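Gumberg Storage open day: free coffee, big promises

I have rented a storage unit for longer than I care to admit. It holds my mother's dining chairs, two boxes of tax papers and a kayak with a crack in it. So when Gumberg Storage opened its new building out past the Ristadholm exit and invited the public to look around, I drove over on Saturday, October 7, 2023, mostly to find out whether the claims on the flyer would hold up when somebody asked about them.

The flyer said "bank-level security." It also said "climate managed," a phrase I have learned to distrust. Climate controlled means there is a number on a thermostat and somebody is supposed to keep to it. Climate managed can mean a fan.

Parking was easy. The sign at the road is enormous and the entrance itself is hidden behind a tire shop, so I went past it once and had to turn around at the feed store. Coffee and donuts were set out inside the front office. The donuts were good. I was handed a tote bag with a pen, a box cutter and a price sheet, and told to wait for the next tour.

The price sheet is worth reading slowly. The smallest unit is $29 a month, printed large. Under it, in much smaller type, is "first 4 months." What the rent becomes in month five was not on the sheet. I asked at the desk and was told it would be "in line with the market." I asked again on the way out, to a different person, and got the same five words. There is also an administration fee, a required insurance plan if you can't show your own, and a late fee that starts on day 3. I call that a fast clock for a business that closes its office on Sundays.

Our guide was Bảo Nghiêm, the site manager, who was pleasant and clearly had done the tour several times already that morning. He told us the building has 900 units on two floors. The halls are wide and well lit, and the lights come on as you walk, although they also went off while a dozen of us stood listening to him talk about them. The freight elevator is large enough for a couch on its end. There was one, for everybody upstairs. I asked what happens on the last weekend of the month, when half the town moves. He said people were good about taking turns. I have met people on moving day and I'm less sure.

On the climate question I got a fairly straight answer. The upstairs halls are heated and cooled, and the units borrow that air through a mesh ceiling. The ground-floor units with the roll-up doors to the outside get none of it. They are sold as "drive-up convenience," and in July I would expect them to be an oven. If you are storing photographs or anything with glue in it, pay for upstairs.

Then came security, the part I had come for. There is a keypad gate, and every renter gets a code. The code still works when you share it with your brother-in-law, and he can share it with anyone he likes. There are cameras in the halls. I asked who watches them. They record, we were told, and the recordings are kept "for a period." I asked how long the period was and Bảo said he would have to check. Bank-level, then, if your bank is a quiet one.

What stands between your stuff and the hallway is a steel door, a sliding bolt and whatever lock you put on it. The office sells locks, naturally, and two women ahead of me bought one each before they had even seen a unit. I didn't. A lock is the one part of the whole arrangement you get to choose, and you can choose it at a hardware store the week before, for less.

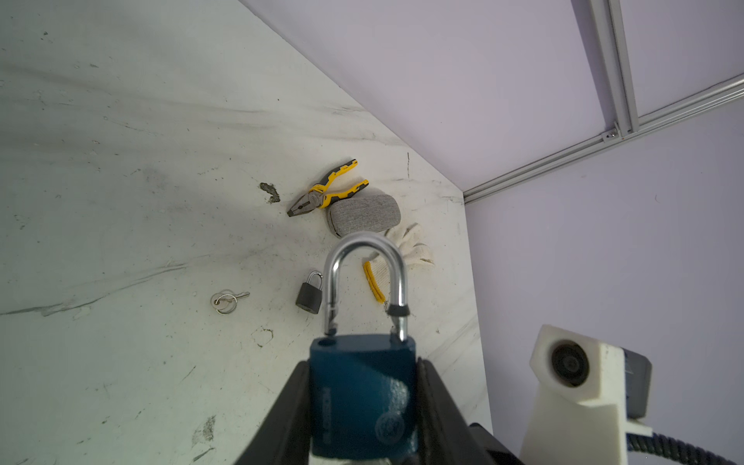
Blue body, tall silver shackle.

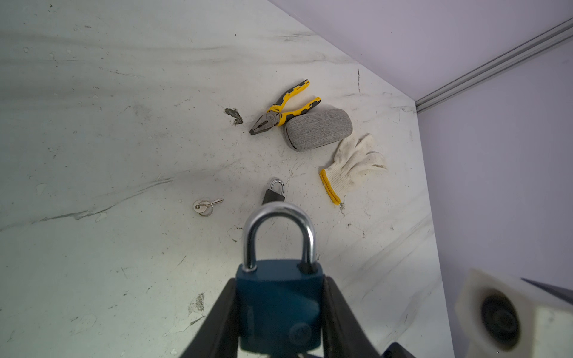
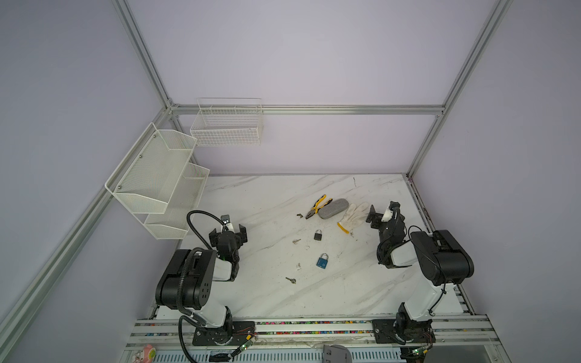
Should I pay extra for the heaviest padlock I can find?
Only if it fits the latch and the latch is as tough as the lock. Measure the hole in the bolt before you buy, and take a good look at how the hasp is fastened to the door. A fat shackle that won't go through the hole is no use to you, and a strong lock on thin metal just moves the weak spot a couple of inches over.

I tried the bolts on three of the open units. Two slid nicely. The third stuck halfway and had to be lifted with a knee, on a door that can't have been used more than a handful of times. Bảo made a note of the number, and I'll give him credit for that.

The person I learned the most from wasn't on the staff. Thảo Trương was on my tour and had moved her catering equipment out of the old Mackay warehouse after a leak. She asked the best question of the day: if water comes through the roof, who pays? The answer was the insurance plan. She asked to see the insurance plan. A leaflet was found, and it covered fire, theft "with signs of forced entry" and burst pipes. Roof leaks were not on it, and neither was mold. She folded it up and put it in her purse without a word.

Note the bit about forced entry, too. If somebody cuts your lock and takes the pieces away with them, you may have trouble showing that anything was forced. I asked about this and the answer wandered off toward the cameras again.

A moving company called Bolitz had a table by the exit and was giving out coupons. The coupon is for an hour of labor, with a minimum booking that wasn't printed on it. I left mine in the tote bag.

Some fair points, so I don't sound like a complete crank. The place is clean. The restroom works. The carts roll straight, a thing I can't say for any of the carts where I rent now, and there were plenty of them by the loading doors. The staff didn't chase us for signatures. I smelled no damp anywhere, though a building this new hasn't been through a spring yet and I would want to walk the ground floor again after a week of hard rain.

If you go, get the rent for month five in writing, by email if they won't do it on paper. Read the insurance leaflet before the lease. Ask to see the exact unit you are getting — the ones on the tour were all near the elevator — and work the bolt yourself a few times.

My chairs are staying put for now. I did write to the Gumberg office on Monday to ask how long the camera recordings are kept, and will add the answer when one comes.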